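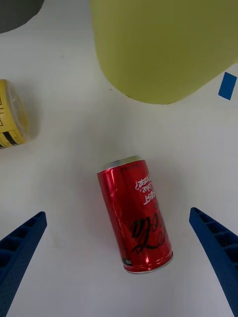
Figure 2.1 Open gripper fingers on either side of a red soda can. The can is lying on its side, a detail we'll be paying for later in the chapter.

Chapter 2
Buying the Arm Is the Easy Part

I bought my first robot arm from a catalog, and I picked it the way I'd picked my first car. I looked at the photo, I looked at the reach, I looked at the price, and I signed. Then it arrived at our shop in Pornley and I found out I had bought an arm. Just an arm! No fingers, no camera, no table fit to bolt it to, and a power plug that didn't match a single outlet on that side of the building. I spent the next couple of months writing small purchase requests that I should have written as one large one, and my boss signed each of them a little more slowly than the last.

So this chapter is about the large request. We're going to build a budget for a small robot cell, starting from the job and working outward to the money, and we'll do it with a task so plain that you can act it out at your kitchen table: pick up a drink can, carry it over to a tall container, and put it in. I've used this task with students for years. It sounds like nothing, and it touches almost every line of an equipment budget.

By the end of the chapter you should be able to write a one-page task statement, turn it into a parts list, read a vendor quote without skipping the back pages, and plan the cost of a cell over its whole service life. You won't need any math beyond adding and multiplying. You will need a spreadsheet, or a big sheet of paper if you're like me and think better with a pencil.

2.1 Start with the job

Before you call a vendor, write down what the robot is going to handle and what state it will be in when the robot gets to it. People skip the second half all the time. They write "cans" and move on. But a can standing up and a can lying down are two different shopping lists. A standing can looks much the same from every side, and a simple gripper can come at it level with the table. A can on its side points somewhere, and the arm has to find out where, turn its wrist to match, close on it, and then (if you want it to go in upright) turn it again on the way up.

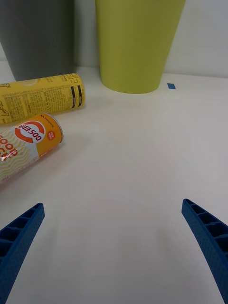 Then there's variety, and variety is where I see the most money lost. Say your task statement reads "drink cans, assorted." Assorted how? A slim can and a fat can need different finger openings. A shiny can throws highlights that a cheap camera may read as edges. A label with a lot going on might help your software or confuse it, and you'll want to know which before you've paid for the license. I ask students to bring in whatever is in their recycling bin and lay it all out next to the spec sheet for the gripper they want to buy. There's usually a quiet minute after that.

Write down the place where things go, too. How tall is the container? How wide is the mouth? Does the arm have to reach up and over the rim with a can hanging from its fingers, and is there still room for the wrist when it does? I once approved an arm whose reach was perfect on paper. The reach was measured to the end of the arm, straight out, and we needed it up high and bent at the elbow. We ended up lowering the table, which meant a new table — not a fortune, but it came out of the training money, and I was sorry about that for a long time.

Your finished task statement should fit on one page. Mine usually has the objects, how they're lying, where they start, where they finish, how fast, how often, and what happens when the robot drops one. That last item gets left off more than any other. If a person is going to walk over and pick it up, that person's time belongs in your budget.

2.2 Everything past the wrist

Now for the parts list. I like to split it in two: the arm, and everything that isn't the arm. The second list will be longer. For our can job it has the gripper, the fingers that go on the gripper, a camera and the bracket to hold it, cables for both, software, a table, a spare set of fingers, and something to mark positions on the table (colored tape is fine, and you can buy it out of petty cash).

Fingers deserve their own line. They touch everything, they wear, and you'll want to change the shape once you've watched them work for a while. Soft or ribbed fingers can be kinder to a thin aluminum wall than a hard flat jaw, but ask the vendor what a replacement pair costs and how long it takes to ship. When I ordered a gripper from Nimia, the gripper came quickly and the spare fingers were on back order until December. We babied that first set like you wouldn't believe.

Cables get a line as well, and please buy them longer than you think. Every cable that runs to a camera or a gripper has to follow the wrist wherever it goes, and it needs slack to do it. Too short and it pulls at the plug. Too long and it drags. Put clips on the list while you're there.

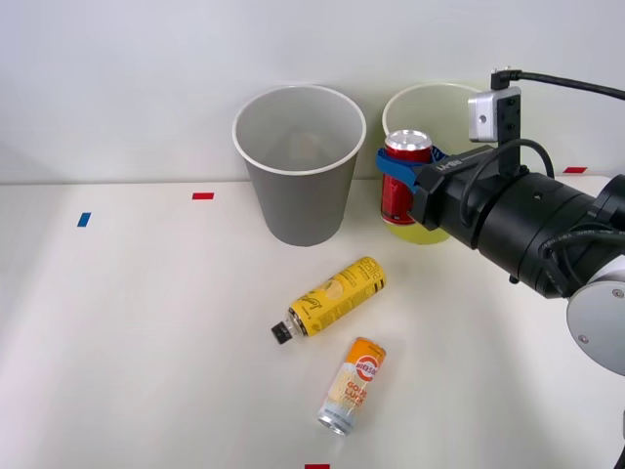 2.3 Reading the quote

The longest quote I ever got was from Treloar, and it ran to 48 pages. The price was on page 2. Most people in the meeting stopped there, and I can't blame them, but the things that ended up mattering to us were all near the back: who pays for shipping a failed unit, how many hours of setup help are included, and whether software updates stay free or turn into a yearly fee. Hoveo, bidding on the same cell, sent something much shorter with a higher price up front and the updates folded in. Over 36 months the Hoveo bid was the cheaper one. Over the first year it wasn't.

That's why I want you to pick your time span before you open any envelope. Write it at the top of the spreadsheet and use it for every bidder. If your company thinks in single budget years, make two columns and show both.

Then go looking for what isn't in the quote. I keep a running list taped inside a cabinet door: floor space, guarding, electrical work, air if you need it, staff training, and test material. Test material sounds silly until you order it. We went through 201 cans in one acceptance test, dented a good share of them, and had to explain the grocery bill to accounting.
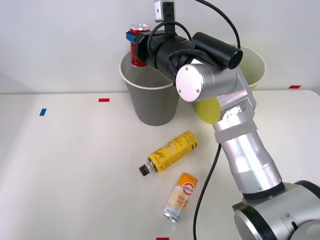

Kyu-ri Oh read this section in draft and disagreed with me about the order of things. Her view is that a buyer should rent or borrow a cell and run the real task before writing any budget at all, on the grounds that a task statement written at a desk will be wrong in ways that only show up on the table. She would move my section 2.1 to after the trial and cut it in half.

I think she's right for anyone who can get a loaner. Plenty of readers can't, and a buyer with no trial behind them still has to put a number in front of somebody. If you do have the chance, take it, and bring your own objects along. Vendors keep a drawer of parts their gripper is good at, and they'll reach for that drawer first.

Before you go on to section 2.4, where we start filling in the spreadsheet, write a task statement for a job in your own building. Keep it to one page. Add a line at the bottom for whatever you don't know yet, and leave some room there — you'll be adding to it as we go.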